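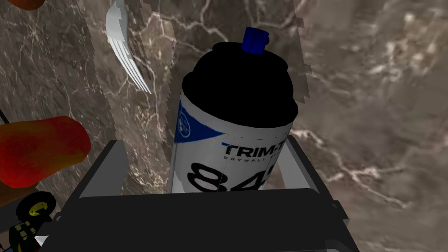 Spray can held upright in the gripper, simulated kitchen.

1/ Covar wants us to buy 17 licenses of this simulator before we buy a single arm. I have the quote open and I'm not sold.

2/ $201 a seat per month. The pitch is that you test in software and order the right hardware the first time. Fine. But gripping a can is the easy part of my budget meeting.
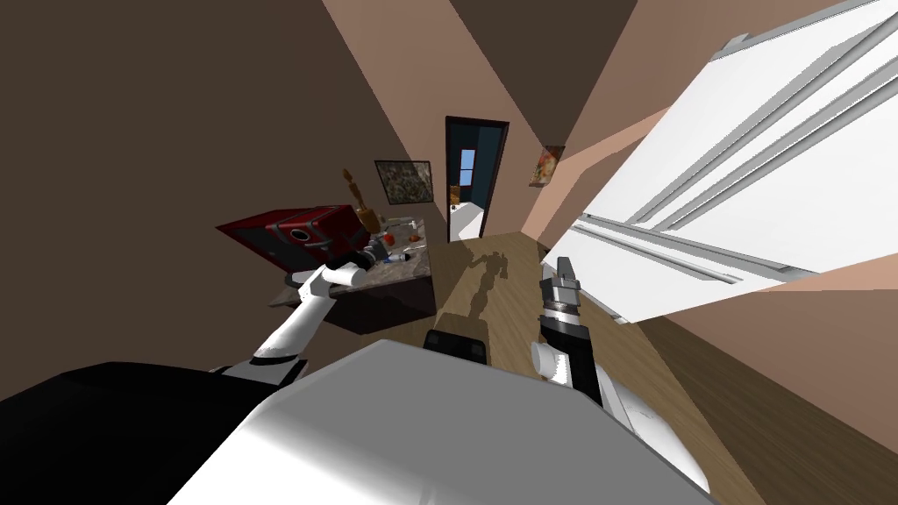 3/ What I need to know is whether a two-armed unit fits between an island and a fridge in the Plulville units. Gradden quoted us for one arm on a rail. Tang quoted for two on a base. Neither quote lists turning room.

4/ Wing-sze Yang asked both for reach numbers back in May. One sent a brochure. 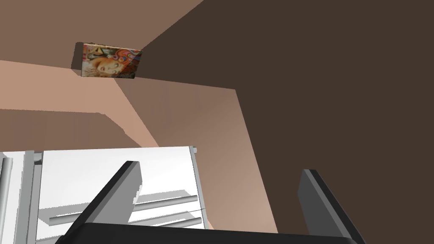
5/ Fridge doors are my other worry. Handles come in every length and direction, and I see no line item for spare fingers. Guess who pays when they wear out.

6/ So: no seats yet. I'd take a one-month trial and a loaner arm. Put that in writing and I'll read it.

Comments (3)
Ikechukwu Haruna: Ask about the renewal price too. Ours jumped.
gripesandgrips: two arms = two service contracts, fyi
mdel81: did Tang ever answer on delivery?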